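The apartment at 646 Sargate came furnished, which in Érica Amaral's experience meant that somebody had died or somebody had left in a hurry. The agent said neither. The agent said the owner had "a real eye," and opened a kitchen drawer to prove it. Inside were 13 corn holders and a melon baller.

"For entertaining," he said.

Érica did not entertain. She had four plates of her own in a box in the car, and she had counted on them being enough. But the rent was low, the bus stopped at the corner, and the window over the sink looked at a tree. She signed in December with a pen that said Vidmar Dental.

The inventory came by mail a week later, two pages, typed. She went through it with a pencil in the evening, standing up, because the chairs were listed as "comfortable" and she had already tried them. One lamp, Dendia, brass finish. It was not brass and the finish was mostly on the rug. One set of curtains, lined. One wine glass tree, chrome, "a conversation piece."

She looked at the wine glass tree. It had a neck like a swan's and a lot of curly arms, and so far the conversation had been one-sided. Who needed furniture for glasses? Glasses went in a cupboard. They had gone in a cupboard all her life and not one had complained.

Vesela Trajkovski from downstairs came up to borrow a can opener and stayed for the inventory.

"He had me sign one of those too," she said. "Mine says I have a piano."

"Do you have a piano?"

"I have a piano bench."

Vesela had opinions about the owner. She believed he bought everything from one catalog, Skeltness, the kind with a gravy boat on the cover, and that he'd never spent a night in the building. Érica thought that was generous. She wasn't sure there was an owner. There was a mailbox, and a man on the phone who said "noted."

"You should put a glass on it," Vesela said. "See if it even holds."

"It'll tip."

"Then you'll know."

The only wine glass in the place was plastic, and pink, and Érica would have bet 80 dollars that nobody with a real eye had picked it. She hung it by its foot, upside down, and took her hand away slowly. They both waited. A truck went by outside.

"Well," said Vesela. She sounded let down.

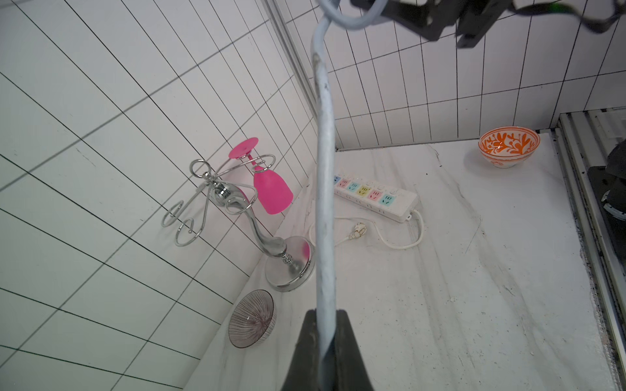

"What do you suppose the curly parts are for?"

"To make it cost more," Érica said.

She wrote "holds one glass" beside the line on the inventory, then erased it. He would only raise the rent. Vesela had gone through the drawer by then and found the can opener, under the corn holders, and was trying it in the air.

"This is left-handed," she said.

"Is it on the list?"

Vesela ran her finger down the page – both pages, then the back of the second one, where there was a coffee ring and no writing. It wasn't on the list.

"Then keep it," Érica said, and went down to the car for her plates.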